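The case for the mesh cover

I have owned a mesh food cover for 14 years and I think more kitchens should have one. Mine is a Hinilow, bought for 2 pounds at a market in December, when there was not a fly to be seen. It has outlived a bread bin and several sets of plastic tubs.

The usual objection is that a cover is old-fashioned and that food should go straight in the fridge. Some food should. But bread goes hard in there, tomatoes lose their taste, and a cake picks up the smell of whatever is next to it. A fine net keeps insects off and lets the air through. 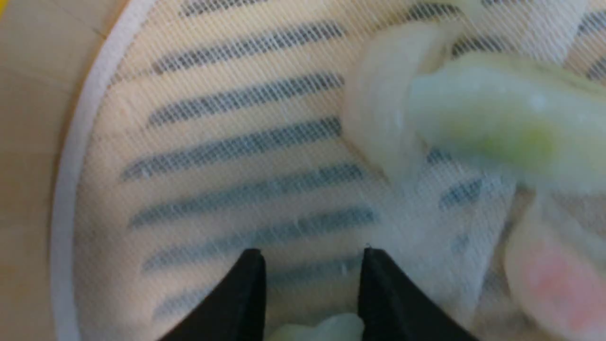

It also lets you see what you have. People eat what they can see. When I kept fruit in a lidded tin I threw a good deal of it away, and now I throw away very little. The Stirach catalogue will sell you a glass dome for 85 pounds that does much the same job, weighs as much as a small dog and traps the damp. I used one at my sister's house for a week and was glad to go home.

My other complaint is with bare tables. The fashion is for a bare surface that has to be oiled, wiped and worried over. I would sooner have a cloth. A checked one suits a kitchen, it hides crumbs until you are ready to deal with them, and it goes in the wash with the tea towels. I push the table back to the wall and let the cloth wrinkle where it likes.
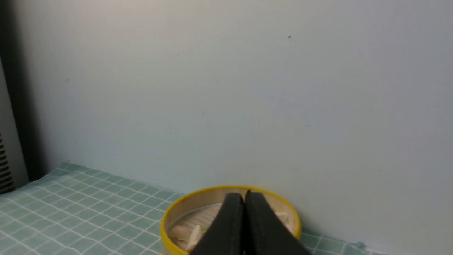
The same goes for walls. Plain off-white paint picks up specks and scuffs in any room where people cook. I used to go round with a sponge every month, and the sponge left marks of its own. Now I repaint when it bothers me, and it has not bothered me for a long time. The tin of Caresier in the cupboard is still half full.

A kitchen is for making meals and eating them. I would spend money on a good knife and a decent pan, and after that on a net to put over the bread.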